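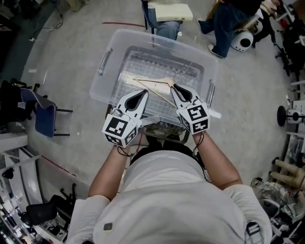

Clear bins for a move, is one per room crazy?

Posted by trultow3215 in Moving & Storage

Hi all! Moving in July to a smaller place over in Brarside and I'm trying to sort as I pack. I've got see-through plastic bins, nice and big, and my problem is the odd long stuff. Wooden hangers, chopsticks, spatulas, that kind of thing. Do I keep hangers with the closet boxes and kitchen things with the kitchen, or can it all go in one "long skinny things" bin? My back is also not great, so any tips on bending less would help!

2 replies 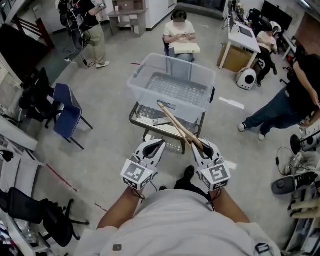
dromamen_attic · Member · 106 posts

I'd mix them, sure, but bundle first! Rubber band around the chopsticks (pairs together, or you'll be matching them up for a week), then a zip bag, then in the bin. A clear bin up on a low cart with casters is the way to go for your back. You drop things in from above and roll it along when you're done with that corner. I did nearly my whole apartment like that and only got down on the floor for the shoes.

Hangers go in last. They sit crooked and eat up all the room if you put them in early, and then you're fighting the hooks every time you want to add something. Face them all the same way if you have the patience. I have it for maybe 7 hangers and then I give up.

seol_b · New here

just leave the clothes on the hangers and put a trash bag over them. chopsticks go in the silverware tray, tape the tray shut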